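Looking after a white work table

2020-08-26

A white top shows everything. Pencil, coffee, metal marks from a vise, the gray film that comes off your sleeves. We have kept one in the workshop on Gasser Street for nine years and it still looks decent, mostly because of small habits.

Everyday cleaning

Use a soft cloth, warm water and a few drops of dish soap. Wring the cloth out until it no longer drips, wipe in long strokes, then go over it again with plain water. Soap left behind dries to a film that grabs dust. Dry with a clean towel, paying attention to the edges, where water can creep in and swell the core of a cheaper board.

Glass cleaner is fine on most hard tops but leaves streaks on a matte one. Skip furniture polish altogether.

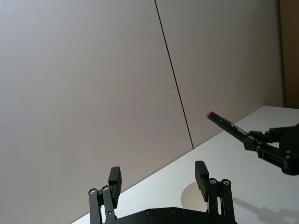
Pen and marker

Ballpoint comes off with rubbing alcohol on a cotton ball. Dab first, let it sit for a minute, then wipe toward the middle of the mark so it doesn't spread. Test a corner before you start, particularly on a painted surface. Alcohol will soften some paints and leave a dull patch.

Permanent marker takes more patience. Go over it three times with fresh cotton each time. If a faint shadow is left, baking soda mixed with water to a thick paste will usually lift it. Rub lightly with a fingertip and rinse well.

Pencil needs only a white eraser. Pink ones can leave color behind.

Rings from cups

Coffee and tea rings are easy the same day and stubborn after a week. Lay a damp cloth over the ring for ten minutes, then wipe. For an old one, use the baking soda paste again. A cork coaster at each end of the table saves most of this work.

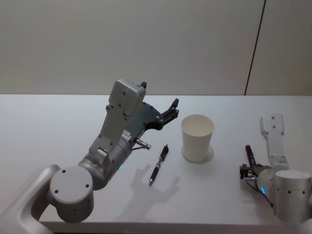 Scuffs and scratches

Black scuffs are often not scratches at all. Some metal or rubber has rubbed off on the surface, and a melamine sponge takes it away. Those sponges are a very fine abrasive, so use light pressure and stop as soon as the mark is gone. On a glossy top they will leave a dull spot.

Real scratches in a painted wood top can be sanded out. Start with 80 grit only if you plan to strip the whole thing. For a light repair, go straight to a fine paper, finish with 800, and touch up with the same paint. Write the paint name on a piece of tape and stick it under the table. Ours was mixed in April two years ago and we would never have matched it otherwise.
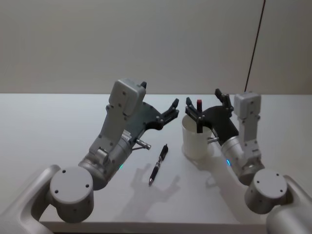
The wall behind

If the table stands against a wall, pull it out a couple of times a year. Dust packs down in the gap and leaves a line on the paint. Vacuum with the brush attachment first, then wipe from the bottom up to avoid drip marks.

Leave the table out until the wall is dry, and put felt pads under any leg that drags.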